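Jilbridge Makers Board > Automation > General talk
Thread: Can any of them do a real chore yet?

tomaszewski_t
I run a small repair and refurb shop, two benches and a packing table. Every few months a customer tells me I'll be replaced by a robot soon. I wouldn't mind if one swept the floor. Has anybody here seen a machine do an ordinary chore, start to finish, in a place that wasn't set up for it? I don't mean welding car doors. I mean laundry, dishes, wiping a counter, closing up at night.

rpoduval
Depends what you count. My dishwasher is a machine and it does dishes. If you mean arms, I watched one at the Nultia open house in February fold towels for 35 minutes. It got through 10. They were decent folds. Then someone gave it a fitted sheet and it stopped.

nightshift_robel
Ten towels in 35 minutes is slow, but it can run while you sleep. I don't see why speed is the thing everyone complains about. My floor vac takes three times as long as I would and I have not pushed a broom in the kitchen since I bought it.

tomaszewski_t
Your floor vac also can't pick up a sock.

nightshift_robel
So I pick up the sock. Still ahead.

selam_j
I work at Tilahun on the packing side, so I'll speak for shop floors. We have a line arm that puts sealed pouches in cartons and it is good at it. Same pouch, same carton, same height. When we changed the carton it was down for most of a shift while they taught it the new one. A person would have needed one look. I don't count that as doing a chore. It's doing a motion.

rpoduval
That's a bit unfair. Most of my chores are a motion. Scrubbing a pot is a motion.

selam_j
Scrubbing a pot is 15 decisions about where the stuck part is and how hard you can push before you scratch it.

feven_a
I help with testing for a group that works on desk tasks, so I have some stake in this. Pick and place of a rigid object is close to solved if the object is in the open. Soft things and cables are not. A desk looks easy to people and it is one of the worst places you can send a gripper. Closing a laptop takes one finger if you're a person. For a machine you have to find the edge of the lid, which may be dark and shiny, push along an arc, and not drag a cable into the hinge on the way down.

tomaszewski_t
Closing a laptop is the example? I do that with my elbow.

feven_a
Yes, and look at what is around one on a normal desk.

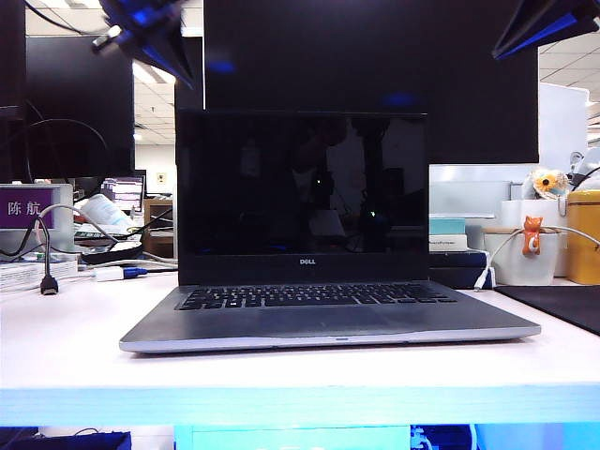
Laptop open, screen off, cables and small stuff on both sides.

Say the job is "close the laptop, then tidy up." The first half I would bet on, maybe eight tries out of ten. The second half I would not. Does the bottle lying on its side get stood up or thrown away? Is the USB adapter supposed to stay out? The cat on the rim of the white cup is going to the floor the first time an arm reaches past it.

nightshift_robel
I couldn't answer the adapter question either, and I'm a person.

selam_j
You would leave it alone, though. That's the right answer and it's hard to teach.

rpoduval
Julletti wants 200 a month for their home arm trial. Anybody signed up?

tomaszewski_t
For 200 a month I can get a high school kid to sweep on weekends, and the kid can answer the door.

feven_a
I'd wait on it. Ask them if the trial includes anything with a cord attached. If they say no, you have your answer for now.

nightshift_robel
I put my name down. Will post when it comes.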